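Notebook – relocation guide, Lundia pages
25 Sep 2025
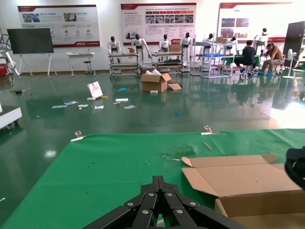
Picking up where I left off on the rental section, with apologies to whoever reads this after me for the length of it. I spent most of the morning on the draft Ifeoma Oyewole sent over, and it's lovely, really lovely, but it still reads as if everyone moving to Lundia already has a bank account there and a cousin with a spare room. I'd like it to help the person who is sitting at a kitchen table in Leeds with a job offer and no idea what happens next.

Main thing to sort out is the order. At present we tell people to register their address on page two and to find a flat on page five, and you can't do the first without the second (I got this wrong myself when I moved, and went back to the Sirngate office with the same form three times before the penny dropped). So the new order is job letter, temporary room, address registration, bank, then the proper flat hunt.

Readers' survey. We had 261 replies in the end, far more than I'd hoped for in March! 54 of them said the deposit was the nasty surprise, and a good few wrote whole paragraphs about it, bless them. I've gone through all the comments on deposits and want to quote two or three, but I need to write and ask permission first. The other grumble that keeps coming up is heating, whether it's in the rent or billed on its own at the end of winter. Must have a box on that.

Neighbourhoods – I rewrote Tralasberg completely. The old text called it "up and coming", which tells you nothing. It now says it's hilly, the number 13 tram goes up to the top and stops early in the evening, the flats are older and bigger, and there's a decent Saturday market if you don't mind the climb home with your potatoes. Baumgart I've left nearly as it was, only softened the bit about noise.

Still not happy with the paragraph on making friends. It says "join a club", and then moves briskly on to bin collections. Ifeoma has a much nicer piece about her first winter there and the choir, and I think we should simply use that, even if it runs long. People do write in about loneliness, more than they do about tax.

Bits to check:
Does the language certificate have to be the original, or will a stamped copy do? The Sirngate desk told me one thing and their leaflet says another.
Waiting time for the residence card. We print 11 weeks, and two readers say longer.
Pets. We have nothing at all on pets.
Driving licences – old page is out of date, take it down until it's redone.

Ifeoma to have the new running order tonight, and I'll start on the heating box tomorrow if the landlord association rings back.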